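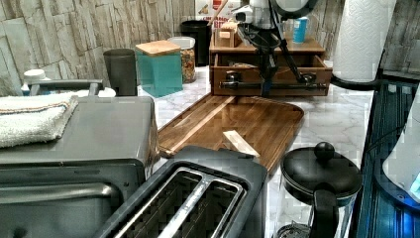

Gellbridge counter layout, with the arm at the drawer unit and the cutting board, toaster and kettle nearer the front.

July
By Lejla Vukčević

Gellbridge Counter Set, with Stidach scoring method

The Gellbridge Counter Set is a fixed arrangement of household objects for measuring how well an arm can reach, grasp and withdraw in a crowded space. It is supplied by Kirberg with the placement sheets, the scoring software and a licence for the Stidach method. The arm, the mount and the counter are not included.

The method was written to deal with a fault in ordinary pick tests. A test on a clear table mostly measures the grasp. On a kitchen counter the grasp is often the easy part, and failures come from the approach path and the withdrawal, when the wrist or a cable touches something the planner had treated as free space. A single pass or fail mark hides this. Stidach splits each attempt into approach, contact, lift and withdrawal, and scores each phase separately. An attempt that lifts the target and knocks a neighbour on the way out keeps its lift score and loses its withdrawal score.

Results from the Milošević counter study

The reference data supplied with the set come from 500 attempts spread over four layouts. Arm speed was held constant within each layout. Objects were returned to their marked positions before every attempt, and the operator did not see the running score.

Most lost marks fell in withdrawal. Approach errors were fewer and were concentrated on targets with a tall object standing between them and the arm base. Contact errors depended mainly on the packaging: stiff packets held on edge scored well, while soft bags gave a wide spread of results even when the planned grasp point was the same. The lift phase was the most consistent and could probably be dropped from short test sessions.

One result was not expected. Lengthening the pause between contact and lift to 200 ms improved withdrawal scores as well as lift scores. The working explanation is that the object settles in the grip and projects less on the way out, but the study did not measure object pose in the hand and the point remains open.

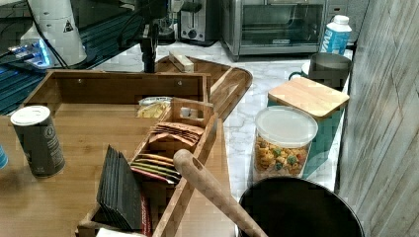

Can the method be used with our own objects in place of the supplied ones?
It can, provided each replacement is weighed, measured and entered on a placement sheet, and the scores are kept apart from the reference data.

Layout notes

Layouts are built from open compartments, trays, lidded containers and cookware. Upright packets are used in the organiser compartments so that neighbouring items have to be separated before a lift. A small wooden block on a tray serves as a simple target with a raised rim beside it. Long handles, such as the wooden one crossing the organiser, are entered as obstacles along their whole length. Users who enter only the end of a handle will see approach scores that are too high.

Glossy and clear surfaces are left untreated. Spraying or taping them makes depth readings cleaner and makes the scores useless for comparison. Appliances at the back of the counter stay unplugged and are treated as fixed obstacles.

Lighting is recorded but not controlled. Labs that switch lamps between sessions should log each session under its own heading.
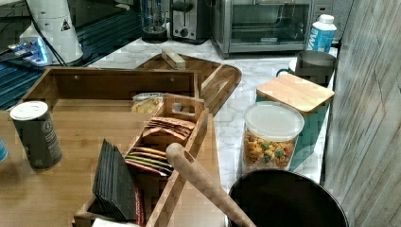
Photo: Gellbridge / Kirberg

Camera placement has a larger effect than the first release of the sheets allowed for. A low view loses the floor of the compartments, and a high view loses the gap between an object and the rim in front of it. The current sheets ask for the camera position to be measured from the front corner of the organiser and written down before the first attempt. Moving the camera during a session closes that session.

What is supplied

Object pack, boxed by layout
Placement sheets, printed and as files
Scoring software with four phase templates
Reference data from the Milošević study
Corner marks and a steel rule

Known limits

The method does not score speed. It does not cover liquids, hot surfaces or opening of appliance doors. Packets crease with handling and should be replaced when they no longer stand without support. Scores from different arms can be compared by phase, but the total should not be used for ranking.

Comments

tomasz_r
Is the withdrawal score per object touched or per attempt? The sheet reads both ways.

L. Vukčević
Per attempt. The wording will be corrected in the next sheets.

benchside
We saw the same thing with the pause before lift, on bags only. It made no difference with boxes.

hollis k
Would like a layout with the organiser turned round. Our arm is mounted on the other side and the handle ends up behind everything.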